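Zarnadgate: pruebas de velocidad de tarjetas microSD y memorias USB

Versión 4 de la tabla. ¡Ya son 301 mediciones! Cuando empecé esto solo quería saber por qué mi móvil tardaba una eternidad en guardar ráfagas de fotos, y mira dónde estamos.

Qué contiene

Un archivo CSV con una fila por medición: modelo, capacidad, formato, lectura secuencial, escritura secuencial, escritura aleatoria y equipo usado. Las velocidades van en MB/s, con punto decimal (por favor, nada de comas, que rompen el importador). La columna "notas" es texto libre y tiene cosas muy jugosas, sobre todo en las tarjetas pequeñas.

Cómo se mide

Cada unidad se formatea en exFAT y se prueba con Nestell, que escribe 2000 archivos pequeños y luego uno grande de 8 GB. La prueba se repite cuatro veces y en la tabla entra la mediana. Los lectores admitidos son el Ketilsson de sobremesa y el Aklow plegable. Si usas otro, indícalo en "equipo" y la fila irá a otros.csv. 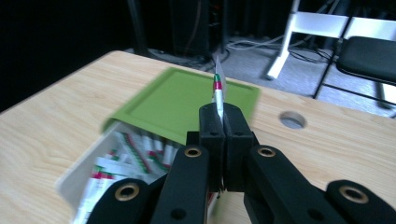
Entre pasada y pasada hay que dejar reposar la unidad cinco minutos. Las memorias USB más diminutas se calientan muchísimo y la segunda escritura puede caer a la mitad, ¡es espectacular verlo en la gráfica!

Limitaciones

Hay muchas más tarjetas de 64 y 128 GB que de las demás capacidades. Las filas anteriores a agosto no llevan escritura aleatoria, el campo está vacío y no vale cero. Tampoco hay datos de desgaste, aunque me encantaría añadirlos.

Cómo contribuir

Abre una incidencia con el CSV de salida de Nestell sin retocar. Reviso los envíos los domingos. Las mediciones de tarjetas viejas también interesan, cuanto más raras mejor.

Licencia

Datos en CC BY 4.0, scripts en MIT.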